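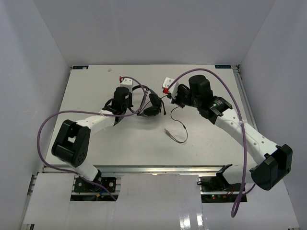 A black headset on the worktop, with a robot arm on either side of it.

Do you need the noise-cancelling kind?

Every December my inbox fills up with the same question in slightly different clothes. Is it worth paying extra for a headset that blocks out the office? Three readers asked last week, one of them twice, so I gave in and spent a fortnight finding out what the extra money buys.

My starting position, for the record, is that most of it buys a longer box. I have been sold "silence" by this trade before, and on each occasion I could still hear the man across the aisle eating crisps.

The theory is sound enough. Tiny microphones listen to the noise around you and the headset plays the opposite of it into your ears, and the two cancel out. This works very well on steady, low sounds such as a fan, a train or the hum of an old fridge. It works badly on anything sudden or high. Unfortunately the things that drive people up the wall at work are nearly all sudden or high: a ringing phone, a laugh, a door, somebody saying "quick question" to the person next to you. You would not learn this from the packaging, where there is always a woman smiling with her eyes shut.

I tried two. The Umholm is the dear one, at 200 pounds. The Niso is plain, cancels nothing and costs 20. I wore each for a working week, at my own desk and then at the Varma building, where Geetha Iyengar was kind enough to lend me a seat in the noisiest corner of the second floor, under the air vent.

Under the vent the Umholm was very good. I put it on and the rumble went away, and I will admit I took it off and put it back on a few times for the pleasure of it. The voices stayed. If anything they were clearer, with the rumble no longer there to blur them, and I followed a whole conversation about a conservatory that I'd have been happy to miss. Geetha has had hers for a year and swears by it. When I asked whether she could hear her colleagues she said yes, but that she felt calmer about it. Make of that what you will.

The Niso let everything in, as you'd expect, though less than I had feared. Its pads are thick and they sit close, and a decent seal round the ear does a surprising amount of the work for nothing. With some quiet music on I stopped noticing the office by mid-morning. It does pinch. Anyone with glasses should try it on before buying, and I'd say that of the Umholm too.

Then there is the other half of the matter, the microphone, which gets far less space in the adverts. Cancelling in the ear pieces does nothing at all for the people you are talking to. Plenty of buyers mix the two up, and I don't think the makers are in any hurry to put them right. I rang Yamuna Chowdary on both headsets, from the same chair, without telling her which was which. She preferred the cheap one. It has the microphone on a stalk, near the mouth, and the dear one hides it in the side where it looks smarter and picks up the vent.

A word about the numbers. The Cukamano leaflet, which a reader posted to me with an angry note in the margin, promises hearing "4 times calmer". Calmer than what? I wrote to ask and got back a voucher. Battery claims are a bit better, in that they can at least be checked, but they tend to be made at a low volume with the cancelling turned off, so read the small print under the big figure. One shop assistant told me a battery was good for 2000 charges and then could not say where he'd heard it.

So, who should pay up? If you travel a lot, or sit near a machine that drones all day, I can see the case, grudgingly. If your trouble is other people talking, try thick pads and a bit of music first. Ask whether the ear pads can be replaced, since those wear out long before the rest. Keep the receipt, wear it for a full day at the place you mean to use it, and take it back if your ears ache by Saturday.

Next month I'll be looking at desk lamps that claim to improve your mood. Letters on that subject are welcome, leaflets too.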